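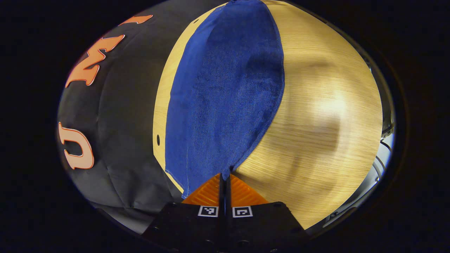 **Combien de fois faut-il montrer un pliage avant que la machine s'en sorte seule ?**

Pour un torchon, comptez 135 démonstrations propres. Pour un vêtement avec manches, beaucoup plus, et surtout plus variées.

Notes d'atelier, en vrac, mises à jour en octobre. Valable pour la pince à main et pour la télécommande, je précise quand ça change.

## Avant de commencer

- Table dégagée au milieu, au moins la largeur du tissu déplié. Les autres pièces sur le côté, ok.
- Doigts essuyés. Chiffon à peine humide, pas d'alcool sur les embouts souples (chez nous ça les a durcis en deux semaines).
- Marqueurs des doigts : coup de chiffon sec. Une trace de gras et le suivi de l'ouverture décroche.
- Lampe fixe. Si le soleil tourne sur la table, baisser le store ou alors faire une vraie série « soleil », mais pas un mélange au hasard dans la même séance.
- Manches retroussées. Un pull qui pend dans le champ, prise à jeter.

## Attraper du tissu

Le denim, facile : ça tient, ça fait un pli franc. Arriver par la pointe ou le coin, pince ouverte à moitié, fermer, attendre une demi-seconde, lever. La demi-seconde compte !! Sans elle le modèle apprend à tirer avant d'avoir serré.

Le jersey, pénible. Descendre plus bas, presque toucher la table, pincer un bourrelet. Si ça glisse, on ne triche pas avec l'autre main : on repose, on recommence dans la même prise. Les rattrapages sont utiles, les gardés ont servi plus que les prises parfaites (avis de Nélida Ocampo, je partage).

Tissu noir : l'oeil y voit mal les plis, la caméra aussi. Lumière de biais, et si possible une table claire dessous. Les gros lettrages aident à voir où on en est du pliage, par contre varier les motifs, sinon la machine cherche la lettre et plus le bord.

## Le geste

1. Départ pince ouverte, à une main de la table.
2. Approche lente, toujours. Surtout les dix derniers centimètres.
3. Serrer, pause, lever juste ce qu'il faut.
4. Déplacer en arc, pas en ligne droite, le tissu suit mieux.
5. Poser, ouvrir **complètement**, reculer dans l'axe.
6. Ne pas lisser avec le dos de la pince. Si il faut lisser, c'est une tâche à part, avec son nom à elle.

Poignet souple. Au bout d'une heure on se met à donner des coups secs sans s'en rendre compte, ça se voit sur les courbes. Pause toutes les 17 prises, c'est notre rythme, on change aussi le tissu à ce moment-là.

## À la télécommande

Même geste mais tout est plus lent, accepter. Régler l'échelle des mouvements avant la séance et ne plus y toucher. Le retard entre la main et le bras chez Fernenis était pénible, Krisztina Vincze a réglé ça en passant du wifi au câble, rien d'autre. Essayer ça en premier.

Arrêt d'urgence à portée de la main libre. Pas sous la table.

## Trier

Regarder tout en accéléré le soir même. On jette : pince hors champ au moment de la prise, tissu tombé par terre, quelqu'un qui passe le bras. On garde : les ratés suivis d'une reprise correcte.

Sur la grosse série de l'atelier Anov, 3134 prises faites, 2741 gardées. Presque tout le déchet venait des séances d'après-midi, fatigue + store oublié.

Nommer tout de suite : matière, taille, position de départ, qui tenait la pince. Le « qui » sert, chacun a sa façon de plier et un gaucher seul dans le lot ça se remarque. Mettre au moins deux personnes par tâche.

## Divers

- Froisser le tissu entre deux prises, pour de vrai. Le reposer gentiment au même endroit = prises jumelles, ça n'apprend rien.
- Un trou ou un noeud dans le plateau : tourner la table de temps en temps pour qu'il ne serve pas de repère.
- Batterie de rechange chargée la vielle.
- Étalonnage à refaire si la pince est tombée, même de pas haut.
- Pour les ourlets épais, embouts neufs. Les usés, les garder pour les torchons.

À compléter : serviettes éponge, housse de couette (bon courage).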